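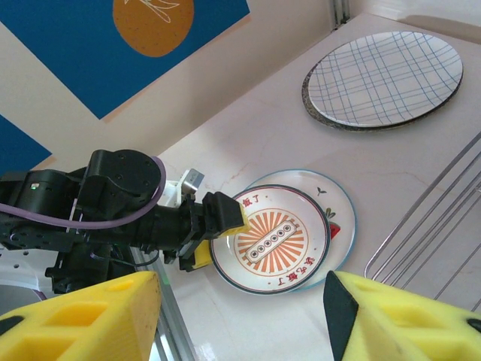
*Four plates on a marble counter, the plaid one atop a gray one.*

# "Show me the plate after two years"

In-ho Wi has been selling secondhand tableware in Clornwood long enough to be tired of the word "heirloom." He used it himself, he admits, on the first sign he ever painted. Now he crosses it out when suppliers send it to him.

I went to see him with a simple question. Why is everybody suddenly paying so much for dinner plates? I had just watched a friend hand over 310 dollars for a set of four, on the promise that they would outlive her. I did not believe it, and I wanted someone in the trade to tell me I was wrong.

He didn't. "A plate is clay, a coating, and a trip through a hot oven," he said. "The part you're paying for is mostly the story. Sometimes the story comes with a good coating. You have to check."

How do you check? He tapped one on the edge with a fingernail and made me listen. A clear ring is a decent sign, he said, and a dull thud can mean a crack you can't see yet. Then he turned it over. Wi cares a great deal about the foot, the unglazed ring a plate stands on. If it's rough, it will scratch whatever you stack it on, and within months the plate underneath has gray marks that people blame on their knives.

"They do get marks from knives too," he said, when I pushed him on this. "But people think the plate is ruined. It's metal rubbed off on the glaze. A bit of cleaning paste takes most of it off. I've bought whole sets cheap because of that."

I asked if that didn't make him part of the problem. He laughed and said he puts the price on the shelf and people can walk out.

Kyung-tae Gil is less relaxed about it. He spent years on the buying side for Vetard, a chain of kitchen stores, and left after what he calls a disagreement about adjectives. I called him because Wi told me to, and because I suspected Wi was being polite.

"Handmade is the one I'd go after," Gil said. "There were lines we sold as handmade where the hand part was a person lifting the thing off a belt. I asked what the hand did. I got a different answer each time."

Did customers care? He thinks they did, but only until the plates were home. "Nobody phones up in December to ask who glazed their saucer. They phone because it came out of the dishwasher with a chip."

Chips are where the two men part ways. Gil says most of them come from loading the machine badly and that a heavier plate won't save you. Wi says thin rims are a fashion, that the fashion is bad, and that he has a box of proof in the back. He showed me the box. It proved that thin plates can chip. I'm not sure it proved anything about thick ones, and I told him so.

"Fair," he said. "I don't keep a box of the ones that survived."

Then there is the matter of dates. Sellers love a year. Wi brought up a maker called Kong that stamps 1781 on the back of its bowls, which he'd always taken for the year the company was founded. A customer wrote to ask, and it was the pattern number. He has no evidence that they meant to mislead anyone. He also notices that the number is printed larger than the name.

Gil had heard that one already. His own favorite was a Trovura catalog that described a glaze as "60 percent more resilient." More resilient than what? "I asked in a meeting. Somebody said, than before."

I asked both of them what they eat off at home. Gil has plain white restaurant plates, bought used when a diner closed, and he paid 22 dollars for the stack. He says he can't tell them apart from anything he ever bought for the store, though he grants he stopped trying. Wi's are all odd ones, the singles left over from broken sets. His wife would like them to match. He thinks matching is another thing people were talked into, and I think that's convenient for a man with a shop full of singles.

Would he pay 310 dollars for four plates?

"If I liked them, maybe. People spend that on shoes," he said. "I wouldn't pay it because of the little card in the box. Show me the plate after two years, then we'll talk."

I passed this on to my friend. She has put hers on a high shelf and uses the old ones.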